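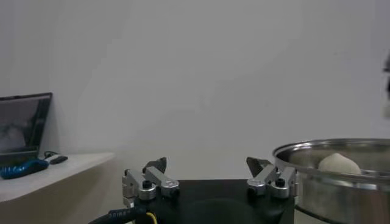

Figure 3. Gripper with both fingers spread, and a stainless steel pot at right.

4.2 Sign Placement and Recall of District Names

The second part of the study asked whether street-level signs change the name people use for a commercial corridor. Two corridors were compared. Corrigan Street received gateway signs at both ends and smaller plaques at each transit stop in March. Lodska Avenue, which has a similar mix of shops, small museums and offices, kept its existing street signs and served as the control.

Intercept interviews were carried out on weekday afternoons with 400 adults, split evenly between the two corridors. Each respondent was asked to name the area they were standing in, to mark its limits on an unlabeled street map, and to list any cultural venues they knew to be within those limits. The map task came second in all interviews so that the street layout would not prompt a name. Answers were coded by two readers working separately, and disagreements were settled by Tedesco.

A response was counted as a match when it contained the official district name or a clear shortened form of it. Names of single buildings, cross streets and transit stops were coded as local references. Responses giving only the city or the side of town were coded as general. Spelling and pronunciation were ignored.

Matches were more common on Corrigan Street than on Lodska Avenue, but the difference was concentrated among respondents interviewed within one block of a gateway sign. In the middle of the corridor, where only plaques were present, local references remained the most frequent type of answer. This agrees with the sketch maps, in which respondents tended to place the district limit close to the nearest gateway and left the opposite end open.

Venue lists showed a weaker pattern. Respondents on Corrigan Street did not name more venues, although they more often included the Trumier Gallery, which stands next to the north gateway. We treat this as an effect of position. The gallery's own banner was also in place during the interviews, and the design does not allow the two to be separated.

Residents and workers were overrepresented in both samples. Among the 14 respondents who said they were visiting for the first time, no comparison was attempted. The plaques use the typeface and color set by Sadowski's wayfinding plan for the city, and the results may not carry over to corridors where sign styles are mixed. Sign height and lighting were recorded at each stop and are taken up in Section 4.3.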